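Section 4 – Putting up the Grernov bay

Read all of section 4 before opening the bolt bag. Takes two people if the floor is uneven, one if not. Allow an evening.

What you need
Rubber mallet
13 mm spanner (the one in the box is soft, use your own)
Spirit level
Pencil, tape measure
Gloves – the panel edges are sharp untill the caps go on

4.1 Choosing the spot

1. Flat floor, solid wall behind. Not plasterboard on its own.
2. Leave 90 mm between the back of the frame and any pipe or socket.
3. Check the door still opens. Check it again with a bin pulled out.
4. Mark both feet in pencil.

Note: if you have the older Flinov feet they are wider. Mark round the foot, not the post.

4.2 Frame

1. Lay both side panels on cardboard, slots facing up.
2. Fit the base rail first. Finger tight only.
3. Fit the top rail. Finger tight.
4. Stand it up on the pencil marks.
5. Level side to side, then front to back. Pack the low foot with the plastic shims in bag C.
6. Now tighten. Base, top, base again.

Caution: do not tighten lying down and then stand it up. The frame twists and the bins will never sit straight. If you've already done it, slacken everything and go back to step 4.

4.3 Wall fixing

Not optional. Two brackets, one each side, top holes.

1. Hold the bracket against the wall and mark through.
2. Drill, plug, screw. Plugs in the box are for brick. Buy others for anything else.
3. Pull the frame towards you, hard. Should not move at all.

Caution: check for cables and pipes before drilling. Never drill directly above or below a socket.

4.4 Hanging the bins

Work from the bottom up. Empty bins only at this stage.

1. Set the lowest pair of hooks 290 mm from the floor.
2. Tilt the bin back, drop the rear lip on the hooks, let the front down.
3. Listen for the click both sides. One click is not enough – lift off and try again.
4. Next hooks 329 mm above the first. Same again for the third.
5. Push each bin from underneath. If it lifts off, the clips are upside down.

Note: Mateos bins fit but the lip is thinner. Use the grey clips in bag D or they rattle.

4.5 Loading

Heavy things at the bottom, always. Long things flat. Nothing sticking out past the front lip at head hieght.

One colour per bin saves a lot of labels. Pick your colours, stick the list inside the cupboard door and keep to it. Small parts can go in as they are, just don't fill to the brim, you want to see the floor of the bin from where you stand.
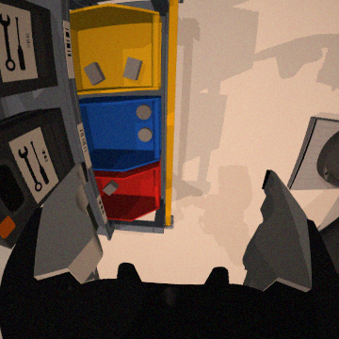 A reader of the last edition wrote in to say the bottom bin should be hung before the wall brackets go on, as it shows up a twisted frame while you can still fix it. Fair point. Do it that way if you like, but take the bin off again before drilling.

Caution: the frame is rated at 80 kg in total, bins included. Not per bin. Clolus covers are extra weight too, count them in.

4.6 After a month

1. Re-tighten all bolts. They settle.
2. Check the level again, shims do creep.
3. Wipe the bins with warm soapy water. No solvent, it clouds the plastic.
4. Look at the clips. White marks at the bend means replace – spares in bag D.

If the frame leans after that, empty it completely before touching any bolts. Then 4.2 from step 5.

For adding a second bay alongside see section 5. You will need the joining plates, sold seperately.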